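Zotora Two-Arm Bench Unit: Small-Part Handling

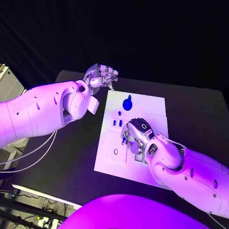 Zotora at the task board. Right hand on a small blue part, left hand open over the upper corner.

The Zotora is an upper-body robot with two arms, made by Granell for bench work and light household trials. It is sold for evaluation. Granell does not offer it as a replacement for an operator or a home helper.

Hands
Each hand has jointed fingers driven through mechanical linkages. The grip is meant for pegs, knobs, caps and similar parts. Soft goods such as towels and bags can be picked up but are not folded reliably.

Task board
The white board is marked with engraved outlines for part placement. Blue pegs and a disc-shaped knob are included. The board may be set at an angle to the table; the unit locates it again at the start of each run.

Current status by chore
Peg pick and place: supported.
Knob turning: supported, one hand only.
Sorting small parts into trays: supported at low speed.
Loading a dishwasher: trial software, plastic items only.
Folding laundry: not supported.
Wiping a counter: not supported. The hands are not sealed.

Test results
In the bench test run by Silviu Sima at Lenier, the unit placed 10 of 11 pegs without help. The remaining peg was dropped during regrasp. A full board took 55 seconds per peg, well behind a person doing the same job. Speed is limited by the regrasp step, and a revised routine is in work.

Installation
A fixed table with clear space on both sides is required. Route arm cables clear of the elbow joints before power-up. Setup and operator training are handled by Szabó. Allow 19 working days from order.

Technical contact: Paraschiva Cârstea, Granell
Page revised 30 January 2020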